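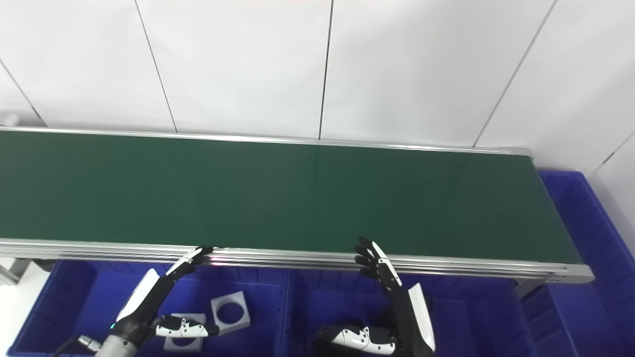 PRIRKBERG, 12/07/2023 — The Geddes student robotics club will hold its second sorting contest in April, with 15 teams entered. Each team programs a two-handed robot to move blocks between plastic bins and a conveyor belt.

Runs last 60 seconds. Teams get 2 attempts, and the better score counts. Cereo is lending the conveyor for the season.

Finals take place in Room 501 of the Skerik building and are open to the public. Entry is free — seating is limited.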